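Call for participants: gripper comparison study, Likham building, ground floor

Posted Monday, November 25, 2024

We want people who like handling things. Groceries, boxes, bags, fruit, the stuff that ends up at the bottom of a tote. If you have two working hands and a few free afternoons this winter, please read on, and if you know someone who'd enjoy it more than you would, send it to them!

Our group at Grermont is comparing two ways of recording how people pick things up and put them down. One is a hand-held gripper that you carry to the object and work yourself. The other is a glove with a tracking marker mounted above the back of the hand and a harness on the arm, so you reach and grasp with your own fingers. Both give us motion we can use to train robot arms, and both have fans in our lab who are very sure they're right. We'd like to find out what happens when people outside the lab use them for a whole session, on the same objects, at the same table. 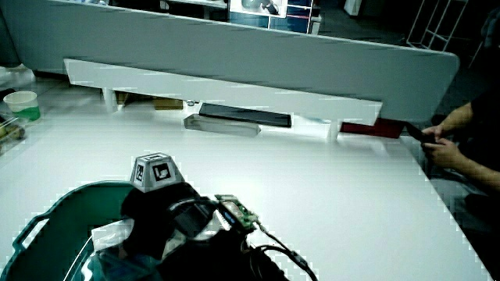
A session lasts three hours including breaks. You'll start with a short practice on whichever device you've been assigned first, then work through a set of packing and unpacking tasks with a plastic basket, then swap devices and do the same set again. The order is drawn for you beforehand. Between blocks we ask you to fill in a one-page form about effort, comfort and how much you trusted the device to hold on to what you'd grabbed. Write as much as you like on the back. In the June pilot the backs of the forms were the best part, and two changes to the wrist padding came straight out of them.

We're looking for 75 participants in all. Each of you will do 192 pick-and-place attempts over the session, split evenly between the two devices. It sounds like a lot on paper, but most of them take a few seconds and the objects change often enough to keep it interesting. Drops and fumbles are fine. We want those recorded too, so please don't slow down to be perfect.

Who can take part

You need to be 18 or older, comfortable standing for up to 40 minutes at a stretch, and free of any current hand, wrist or shoulder injury. Left-handers are very welcome, and we're short of them, so do say so when you write. No background in robotics is needed. If you have used a hand-held gripper for data recording before, tell us, as we're keeping a small separate group for experienced users.

Wear a fitted top with long sleeves if you can. The harness straps go over the sleeve, and a thin sweater is much nicer under a strap than bare skin. Take off rings and bracelets before the glove goes on. We have lockers.

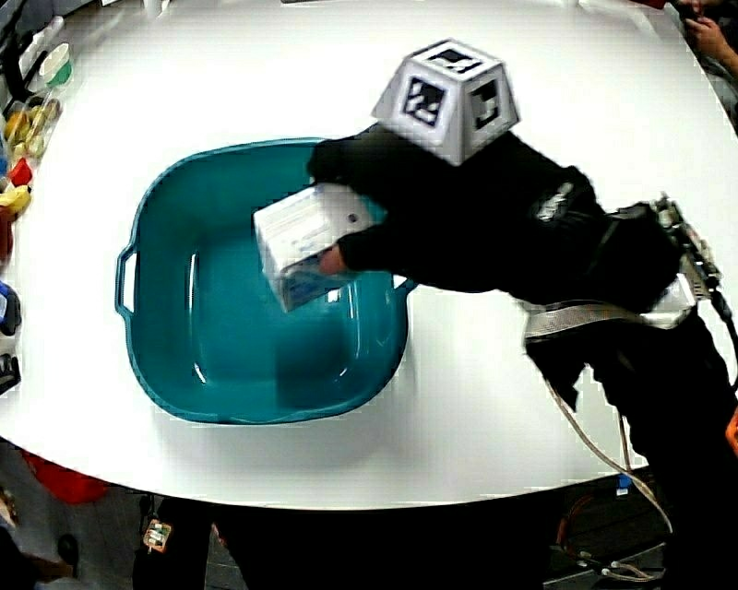
Someone from the team will be with you the whole time to help with straps and cables, restart recordings and put the objects back out. You can pause or stop whenever you want. Stopping early doesn't change your payment for the hours you've done.

What you get

100 euros for the full session, paid by bank transfer within two weeks, plus travel costs by bus or train if you keep your tickets. There's coffee, tea and soup at the break. Anyone who's curious can stay on afterward and see their own recording played back on the robot arm, which is great fun and sometimes a bit humbling.

What we record

Hand and gripper motion, video of the table, and your forms. The cameras are aimed at the work surface, but arms, clothing and sometimes more of you will be in view. Faces that show up are blurred before anything leaves the lab. You'll get the consent sheet by email at least three days ahead, so there's time to ask questions. Zoia Stelmakh looks after the data and is happy to talk through any of it.

How to sign up

Write to Evelien Verhoeven at the study desk with your name, your dominant hand, your rough glove size (S, M, L or "no idea") and the weekday afternoons that suit you. Sessions begin at 1:30. Arsen Tkachenko does the scheduling and will reply with a slot, usually within two working days. The entrance is on the Timmermans side of the building, and the bell is marked Study Desk.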